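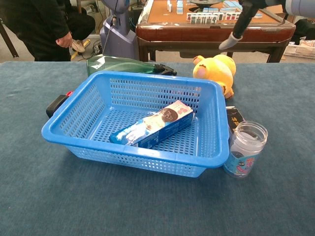 Minutes of the meeting of the Teacher Recognition Panel
Lilleo School, staff library
September 30, 2018

Present: Anselmo Pastor (chair), Ms Šimko (lower school), Mr Juvex (upper school), the school secretary (minutes)
Apologies: the music teacher, who had a rehearsal

1. Minutes of the last meeting
The minutes of the meeting in May were read and accepted with one correction. In item 4 the words "class tutor" should be "subject tutor". The secretary will change this in the school copy.

2. Nominations received
The secretary reported that 12 nomination forms came in before the closing date. Two of them were for the same teacher and will be read together. One form had no signature. Ms Šimko asked that the parent be contacted and given until the end of the week to sign it. This was agreed.

Mr Juvex remarked that most of the forms came from the lower school. He thinks that the older pupils do not know they are allowed to nominate. Mr Pastor answered that the notice was read in all classes, but he accepted that it was read only once and very early in the term. Next year it will be read again one week before the closing date.

3. How the forms are judged
There was a long discussion about this item. Until now each member gave points privately and the points were added by the chair. Ms Šimko does not like this way, as a well written form can win over a good teacher. She proposed that a member of the panel visits one lesson of each teacher on the short list. Mr Juvex was in favour, but asked who will cover the classes of the visiting member. Mr Pastor offered to speak with the head about cover.

Decided: points will be given as before, out of 70, and the short list will be visited. The visits are to be arranged with the teacher and not made by surprise. The lesson visit gives no points. It is only for the final discussion.

4. Prize and budget
The panel has 370 euros for this school year. Mr Pastor proposed to keep the prize the same as last year, that is a book voucher for the teacher and a smaller sum for classroom materials. Ms Šimko asked if the materials part could be larger, because last year it did not cover what the winner had ordered. The secretary will ask the office if the voucher and the materials can be paid from two different lines. No decision was taken.

The framed certificate will be ordered from Flilloletti again. Mr Juvex asked that the spelling of the name is checked by the teacher before the order is sent.

5. Announcement
The result will be announced at the winter assembly. Families of the winner may be invited, if there are enough chairs. The panel asks all members to keep the short list confidential until then, also inside the staff room.

6. Other matters
Mr Juvex asked if support staff can be nominated. The rules speak only of "teachers". Mr Pastor is not against it, but the rules must be changed first and this is for the school board. He will write a short proposal and send it to the members for comments.

Actions
Secretary: contact the parent about the unsigned form; ask the office about the budget lines; correct the May minutes.
Mr Pastor: cover for the lesson visits; proposal on support staff.
Ms Šimko: plan of visits, when the short list is ready.
Mr Juvex: order of the certificate, after the name is confirmed.

The date of the next meeting will be sent by the secretary.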